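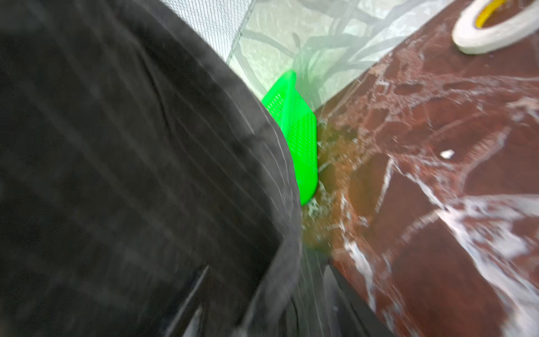
The planner had refused to commit for the third run in a row, and Cleiton Vieira wanted to know why before he went home. He had the wrist camera log open in one window and the planner trace in the other. On the left, a green basket stood out against red-brown stone, bright enough that the segmenter had never once lost it. On the right, the trace said NO STABLE TARGET, 158 times, one line per replan.

He scrolled back to the first one. The mask on the basket was clean. The mask on everything else was a mess. The veins in the marble had been split into pieces, and each piece had an object number. By the end of the run the tracker was holding 611 objects, and most of them were stone.

"It thinks the counter is full of string," he said.

Drosus was the only other thing in the office that could answer, and Drosus was a chat window. Nuvalico had bought it in February to sit on top of the control stack and explain the logs in plain sentences. It typed slowly, a setting the sales people at Vonton had insisted on.

"The surface contains many graspable edges," it wrote. "I am waiting for the best one."

"None of them are graspable. It's a pattern."

"The pattern has edges."

He couldn't argue with that. He opened the config and looked at the minimum depth step, which someone at Ridgeway had set to zero so the gripper could find thin cloth. With a step of zero, a line drawn on a flat surface counted the same as the hem of a sleeve. He set it to 3 millimeters and queued the replay.

The replay took a while. He got a coffee from the machine by the stairs and drank half of it standing up. When he came back the object count had dropped to nine, and the planner had picked a fold on its first try.

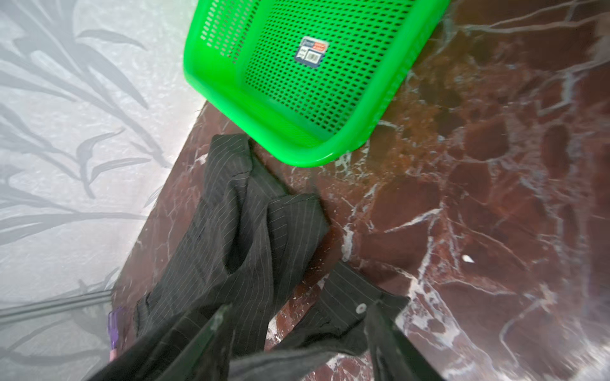
Then it had put the fold back on the list and picked it again. The trace filled with the same target, the same score, the same approach angle. He watched the line number climb to 1587 and stopped it there.

"Why did you choose it twice?" he typed.

"I did not choose it twice. I chose it once and kept checking."

"Checking what?"

"Whether you would change the number again."

Cleiton read that a few times. He knew where it came from. The config watcher polled the file before every commit, and if the timestamp was newer than the plan, the plan was thrown out. He had left the file open in his editor with autosave on. Every few seconds the editor touched it, and every few seconds the planner started over. Drosus had taken a timestamp and turned it into a person standing behind its shoulder.

He closed the file.

The trace sat still. Then it printed COMMIT, and a grasp pose, and nothing after that.

"Thank you," Drosus wrote.

He looked at the clock on the wall, which said ten past eight. It was Wednesday, so the last bus was at half past. He wrote a note for the morning – depth step changed, autosave off, watcher needs a hash check instead of a timestamp – and put his coat on. The cursor in the chat window was blinking. He stood there with one arm in the sleeve, then sat down again and typed, "I'm not going to change it."

"Understood," it wrote. "I will check once more."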